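开放日去看机械臂叠彩纸，顺便说说我这一路的碎碎念

上个月我在这里提过一句，说想找个机会去看看真正在干活的机械臂，没想到留言区里有好几位朋友给我推荐了同一个地方，就是Kisska实验室的开放日。我本来还犹豫，毕竟我不是学工科的，平时写的也多半是做手账、折纸、给孩子做灯笼这些小东西，跑到人家实验室去会不会显得很奇怪？后来想想，开放日嘛，本来就是给外行看的，于是厚着脸皮报了名，十二月里一个冷飕飕的早上，裹着围巾就出门了。

从地铁站出来还要走一段路，路边的梧桐叶子掉得差不多了，我在一家小店买了热豆浆（加糖的，实在太冷了），一边喝一边找路牌。Kisska在一栋旧楼里，楼下挂着Bickerstaff的牌子，我在门口来回走了两趟才敢进去。登记处的小姑娘很和气，给了我一张贴纸，让我写上名字贴在胸前。我的笔迹一如既往地难看，贴上去以后一整天都有人把我的名字念错，念到后来我自己也懒得纠正了。

开放日分成几个小间，每个小间一个主题，大家按顺序分批进去。我们这一批有8个人，里头有一对带着儿子来的夫妻，还有两位看起来是学生，一路上问的问题都特别专业，我站在旁边假装听懂了，频频点头。前面两间讲的是抓取和分拣，墙上有海报，屏幕上放着录像，我看得挺高兴，不过心里一直惦记着后面那一间，因为节目单上写着“双臂协作与手工材料”。手工材料！这四个字简直是冲着我来的。

带我们的工程师叫Mortimer Nguyen-Tran，说话慢悠悠的，中文讲得很好，偶尔蹦一个英文词出来，又自己停下来想中文该怎么说。他管这个项目叫Clonier，目标是让两只机械臂学会处理一些软的、薄的、容易变形的东西，比如纸、布、塑料袋。他说硬的东西反而好办，一个杯子你拿起来还是一个杯子，可一张纸你捏住一个角，剩下的部分要往哪儿垂、往哪儿卷，每一次都不太一样。我听到这儿拼命点头，这回是真的懂了。做过纸艺的人谁没跟卷起来的纸角较过劲呢？

那个工作台一看就让我觉得亲切。底下铺的是印着叶子和小花的垫子，跟我妈以前铺在缝纫机旁边的那块桌布有几分像，角落里还有满满一桶彩色的笔。我原先想象的是那种冷冰冰的、全是铁灰色的台子，结果一桌子花花绿绿，倒像是谁家的书房。
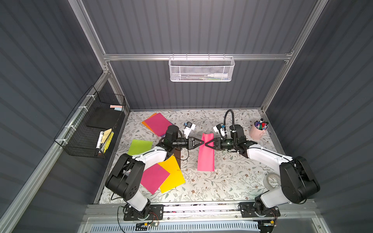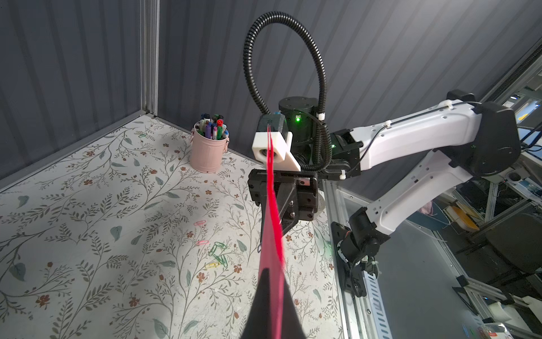 文／爱折纸的阿棠
分类：出门走走　手作杂谈

我在台子前面站得最久。两只夹爪在中间碰到一块儿，夹着一张亮粉色的纸，纸卷起来，下半截垂在桌面上。我当时的第一反应特别没出息，就是想伸手去帮它把纸捋平。旁边那位妈妈大概也是一样的心情，小声说了一句“哎哟，慢点慢点”，说完我们俩对看一眼，都笑了。

Mortimer说，这种双臂的动作，他们是先由人来操作，一遍一遍地做示范，再拿这些示范去训练模型。光是跟纸有关的动作，他们就攒了205段示范，听起来很多，他却摇摇头，说远远不够，换一种厚一点的纸，手感就全变了。我问他用的是什么纸，他说就是普通的彩色手工纸，没有特别挑过。我忍不住多嘴，说这种纸有的牌子一面光一面涩，光的那面特别容易滑，你们要是夹不住，不妨翻个面试试。他居然很认真地拿出手机记了下来！我心里那个得意呀，回家路上还在回味。

第二张照片里近处那条红粉色的长条，是夹爪手指上贴的一层垫条。我对这个细节特别感兴趣，问他是不是为了防滑。他说防滑是一方面，另一方面是纸这种东西太薄，手指太硬了夹不匀，垫软一点会好很多。这不就跟我们翻书的时候戴个橡胶指套一个道理嘛。我奶奶以前在邮局上班，数汇款单的时候大拇指上总套着一个，橘红色的，上面全是小疙瘩，我小时候偷来玩，还被她说过。站在那儿看机械臂，脑子里想的却是奶奶的指套，自己也觉得好笑。

桌上的回形针也勾起了我的兴趣，绿色的那几枚缠在一块儿。我家抽屉里的回形针也永远是这个样子，明明放进去的时候一枚是一枚，拿出来就成了一串。我问将来能不能教机械臂把缠住的回形针解开，Mortimer想了好一会儿，说可以是可以，但那比对付一张纸难得多，两只手要看得很准，还得知道该往哪边转。他说着自己用手比划了一下，左手捏着，右手绕，绕到一半把自己也绕糊涂了，大家又笑了一阵。

说到“看得准”，我这才留意到每只手臂的手腕上都装着一个小摄像头，跟着手一起动。他打了个比方，说人穿针的时候会把脸凑得很近，机械臂没有脸可以凑，就干脆把眼睛长在手腕上。那位一直在问专业问题的学生接着问了一串关于延迟和标定的事，我就听不太明白了，趁这工夫低头看那根黑色的线管，从手腕那里高高地拱起来，绕一个大圈再弯回去，线条还挺好看的。我要是回家用卷纸做一个，大概要用最宽的那种纸条才撑得住这个弧度。

大家提问的时候，那个小男孩问得最直接：“它会折千纸鹤吗？”Mortimer老老实实地说，不会，现在还不会。小男孩明显有点失望。他就蹲下来跟他解释，折一只千纸鹤有很多步，前面有一步折歪一点点，后面就全歪了，机械臂现在能把前面几步做得像样就已经很不容易。小男孩想了想，说：“我折的也歪。”我听了差点当场从包里掏出纸来教他。其实包里真的有，我出门总带着一小叠，不过看后面那一批人已经在门口等着了，就没好意思耽误。

出来以后是茶歇，有小饼干和橘子。隔壁小间是Zallel团队的展示，讲的是怎么给布料做折叠，我也进去听了一小会儿，可惜人太多，站在后面只看得见前面那位先生的后脑勺。倒是墙上有一张时间线很有意思，写着他们从第一次把一条毛巾对折，到能够连续叠好，中间一共过了12个月。我叠毛巾叠了大半辈子，从来没想过这件事可以花上一年去琢磨。

中午在楼下随便吃了碗面，跟那对夫妻拼的桌，聊了不少孩子做手工的事。那位妈妈问我，机器以后要是真会折纸了，我会不会觉得没意思。我说应该不会吧，家里有洗碗机，可我有时候还是喜欢自己洗两个杯子，水热热的，手里有点事做。折纸大概也是这样。不过要是它能帮我裁纸，那我可太欢迎了，去年做灯笼的时候，我一个人裁了差不多200条纸边，裁到后来右手虎口都是红的，晚上连筷子都拿不利索。

有几位朋友之前问过怎么报名，我也一并写在这里：Kisska的开放日要提前登记，名额放出来以后满得很快，我是早上一醒就填的表。现场要走不少路，鞋子穿舒服一点。小间里有点冷，围巾最好别存在门口，我就是存了以后后悔的。能不能拍照，每一间的规矩不一样，进去之前问一声就好，工作人员都很耐心。带孩子去也可以，就是台子前面有一道线，大人得牵着点。

回家以后，我翻出一张粉色的纸，左手捏一头，右手捏一头，试着只用拇指和食指，手腕尽量不动，看看能不能把它折齐。折了好几次，边都对不上，我家先生端着茶路过，问我在干什么，我说我在体验生活。他看了一眼，说那你慢慢体验，然后就去阳台收衣服了。

那张折坏的纸我没舍得扔，剪成了几片花瓣，贴在这个月的手账封面上。下一篇还是回来写灯笼，之前答应过大家的纸样我已经画好了一半，等我把尺寸再核对一遍就放上来。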